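The Laundry Kids

By the time I found the right door, the argument about socks was already well under way.

I'd come to spend an evening with the Adari robotics club, which has 18 members, one very good robot, and a long-running grudge against fitted sheets. I write about school sports, mostly. My editor figured a robotics competition was close enough, and I have to say (please don't tell the wrestling coaches) I had more fun than I've had at a meet in ages.

The club is getting ready for the Lorente Cup, where student teams get a robot to do ordinary household chores. Last year the chore was setting a table. This year it's laundry, and the kids groaned so loudly when the rules came out in October that somebody's little brother, waiting in the hall for a ride, came in to see who was hurt.

You wouldn't think a T-shirt could be such a problem! But a cup is always the same cup, while a shirt comes out of the basket a different shape every single time. Sleeves hide. Hems fold under. The robot, which the club calls Valis, has to decide where to grab a thing that looks like nothing in particular, then lift it without dragging three of its friends along for the ride.

Farzana Tanoli writes most of the grasping code, and she talks about cloth the way my uncle talks about trout. She showed me a spreadsheet of 206 practice grabs, each one with a note. My favorite said only "pants, why." She's taught Valis to go for the high point of the pile first, close the gripper slowly, and lift a little before lifting a lot. That pause in the middle was her idea and she's proud of it, as she should be.

I got to sit on the floor while they ran the basket drill, the one where a single piece has to come up out of the basket in the right gripper. Everyone goes quiet for it, even the sock people.

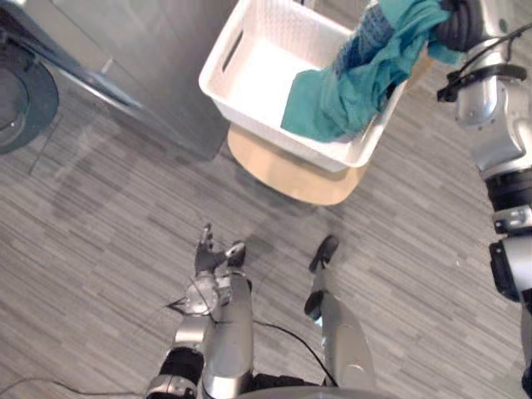 Jericho says the arms get all the attention and the stool deserves some too. They tried the basket on the floor for weeks, he told me, and the robot spent so much effort reaching down that it had nothing left for being careful. Raising it was a five-minute fix after a month of rewriting code, and he's still a little sore about that.

Jericho Abella is the team captain this year, a job that seems to be half engineering and half making sure people eat dinner. He keeps a timer around his neck and a roll of tape on his wrist like a bracelet. When a run goes wrong he writes down what happened before he lets anyone touch the laptop, and I watched him hold off two very eager freshmen with one raised finger while he finished his sentence.

Their best time for emptying a basket is 9 minutes. The team from Vokon, which won last year, is rumored to be a lot faster, though when I asked where that rumor came from, everybody pointed at somebody else.

And the socks? The rules say a pair has to be delivered together. Half the club wants to pick up one sock in each gripper and bring them over side by side. The other half says that's asking for trouble, take them one at a time and eat the penalty. They voted while I was there and it came out tied, so they're going to build both and race them.

The regional round is on 12/11/24. I've already asked for the assignment, and I'm bringing my own socks.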